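# Equipment Notes: Planning for the Second Arm

11/24/25
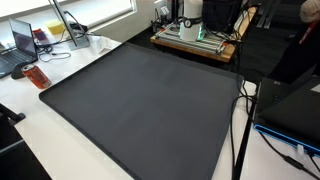 *The work mat and the robot base at the Nirnville bench.*

The equipment request for the Nirnville bench goes in this month, and several people have asked what is on it and what is not. The short version: we are asking for a second arm, a better stand, and a real power setup. We are not asking for new computers.

The arm is the large item. We have two quotes. Clanham's comes in lower but leaves out the controller cable and the mounting plate, and by the time those are added back the gap is small. Etim's quote includes both, plus delivery to the Skaltden loading dock. The Etim price is good until the end of February. After that they will requote, and we should expect it to go up.

The stand is the item most likely to get cut, so it is worth explaining. The current base is built on aluminum rails on top of a wooden platform. That is fine for one arm. With two arms working over the same mat, we want both bases bolted to one plate so the distance between them stays fixed. Each time a base shifts, the positions have to be taught again, and that takes most of a morning. The plate and frame together are $2,977.

Power and cable routing is $353. It covers a rack-mounted strip, cable trays for the back of the desks, and longer leads so nothing has to cross the work surface. If you have worked at the bench you know why this is here.

Mats are a small line but they do wear. We budgeted for 3 spares in the same size and color as the one we have. Please don't substitute a lighter color to save a few dollars - the camera settings were done for dark gray and would have to be redone.

Left off the request for now:

- A second monitor. The laptops cover it.
- Extended warranty on the arm. The standard term is 2 years and we would like to see how the first one holds up.
- A dedicated air line. Nothing planned for next year uses suction.
- New desks. The white ones are level and the right height.

If the full amount is not approved, the order we would buy in is power first, then the stand, then the arm. The first two are useful with the equipment we already own. An arm without the stand would sit in its crate.

Teams that plan to book bench time after February should send in a short note on the parts they expect to handle, with weights and the longest dimension. We need this before we pick a gripper size, and changing the gripper after the order is placed means a restocking fee. Notes can go in the equipment folder or in the tray by the Skaltden office door.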